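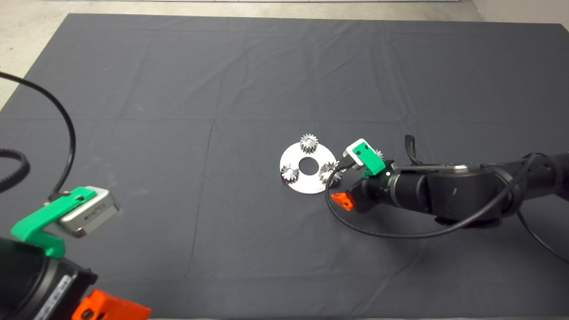 4. Gear and plate check (comparing finger sets)

Do this after any finger swap, before real parts go near the cell. Short version of the full Dinaton acceptance run. Budget 40 minutes with both arms.

You need:
Ring plate, four spur gears, dark cloth, hex keys, Flunex finger set A and set B.

4.1 Set up

1. Lay cloth flat. Fold creases are OK, bunched up cloth is not.
2. Plate near the middle, both arms must reach it.
3. Put gears on the plate. Standing or tilted is fine, do a mix.
4. Check wrist cables. Want a loose loop, no tight bends. Move each arm thru its full wrist turn by hand first.
5. Start Grokard, load profile 423. Wait for both wrist views to come up.

NOTE: if one wrist view stays black, reseat the plug at the module end and restart Grokard. Do not hot swap.

CAUTION: Keep hands off the cloth once arms are enabled. Stop button within reach.

4.2 Right arm, set A

1. Park left arm at its near corner, clear of the plate.
2. Jog right arm in from the side, low and slow. Speed cap 5 percent.
3. Stop next to the nearest gear. Check the wrist view is sharp on the teeth. If its soft, loosen the two screws on top of the green bracket, tilt, retighten.
4. Close on the gear, lift, hold, put back on the plate. Log slip yes/no.
5. Repeat with a gear set on the cloth, off the plate. Jaw tip comes in just beside it. Cloth pick is harder, dark gear on dark cloth, so expect the auto find to miss. Jog manually if it does.

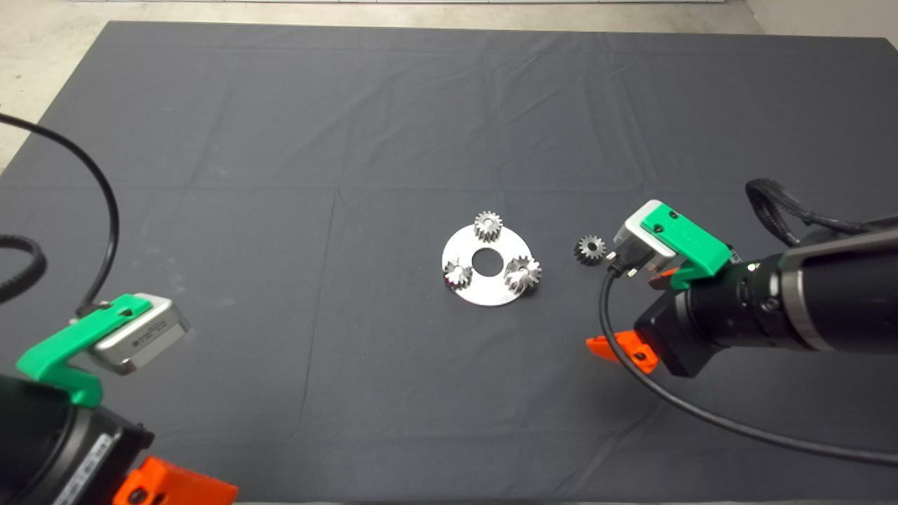
6. Save log. Name it with the finger set and arm, e.g. A_right.

4.3 Set B, then left arm

1. Disable arms. Swap fingers. Orange part stays on, dont remove it.
2. Rerun 4.2 steps 2 to 6, same gears, same profile.
3. Park right arm, do both sets again on the left.

NOTE: grip limit is 400 in the profile for both sets. Leave it. Different limits = logs can't be compared.

4.4 Picking a set

Fewest slips on the cloth pick wins. Tie goes to set A, MacRitchie cell already has spares for it. If both sets slip on the plate too, clean the pads and recieve a fresh zero on the gripper (see 3.6), then run again.

Section last changed Oct 24, 2019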